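Ginstead Perforated Storage Basket, Pink
Reviewed by Ga-eun Yoo
Filed under: Kitchen and pantry, January

I did not want to like a basket. I already own too many of them, and most were bought on the promise that a container would fix a cabinet I was too lazy to clear out. The Ginstead came up in our reader requests so often that I finally ordered two, paid for them myself, and put them to work under the sink and on the pantry floor, where bottles go to fall over.

The listing calls it a "bottle and pantry organizer." Let's slow down there. It is a plastic basket. There are no dividers, no compartments and nothing that organizes anything. You put your bottles in it and they are now in a basket. If you can accept that, you will be less annoyed than I was on the first evening.

What you do get is an open top, small holes all over the walls and a rim that flares out a little. The shape is longer than it is wide, so it makes sense on a shelf where a round tub would waste the corners.
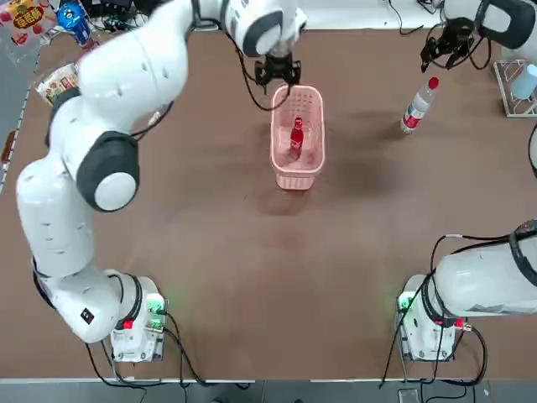 My main complaint is what happens when the basket is nearly empty. A single bottle has nothing to hold it up except the nearest wall, so it leans. Two bottles lean on each other. You need to fill the thing fairly tight before everything stands straight, and by then it is hard to get your fingers down between the caps. A cheap wire divider would solve this. Ginstead doesn't sell one, and the Prallmont divider I had in a drawer is too wide to sit flat on the bottom.

The holes are a mixed bag too. The packaging says they are for "airflow and drainage." Airflow, fine. I keep soda and dish soap in mine and neither one has asked for air. Drainage is more useful. When a bottle of cleaner dribbled down its side under my sink, the mess went straight through and onto the cabinet floor. In a solid bin it would have stayed in the bin. So decide which one you would rather wipe. For the sink I ended up putting a tray under the basket, and now I own a basket and a tray.

The holes also pick up dust and sticky stuff. An old toothbrush gets them clean in a few minutes, and I can tell you I have done this exactly once.

On to the parts I can't argue with. The rim is thick enough to grab with one hand, and it doesn't dig into your fingers when the basket is loaded. I carried mine up from the garage full of drinks, up 28 steps, and the walls bowed a bit but nothing cracked. The corners are smooth. I went over the rim looking for the sharp little seam that cheap plastic usually has and didn't find it.
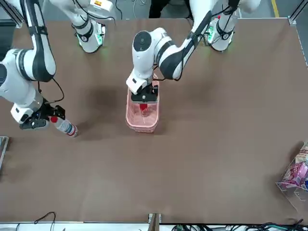 Loading is easy if the basket is on a table with room on both sides. You can drop a bottle in at an angle and it finds its way down. Loading it on a low shelf is another story — the bottle has to go in almost straight up, and taller ones hit the shelf above before they clear the rim. Pull the basket out first. This sounds obvious, but I kept forgetting.

I also lent one to Eun-seong Woo, who shares the test kitchen with me and has less patience for storage products than I do. His verdict was that it is fine for plastic bottles and he wouldn't trust it with glass. I agree. There is no padding and the bottom is hard, and glass bottles knock together every time you slide it.

As for color, mine are pink. It is a cheerful pink and I have stopped noticing it. The product page showed something much paler, so if you are matching a bathroom, be careful.

How does it compare? The Pyo bin has solid sides and handles, and it is better for anything that might leak. The Gutex stacks, which this one doesn't do in any way I would call safe. Both cost more. The Ginstead page has 3,565 ratings, and the ones I read were mostly written the day the box arrived, so I wouldn't lean on them too hard.

Would I buy it again? One, yes, for the pantry floor, filled up with plastic bottles and left alone. The second one is currently holding dish towels.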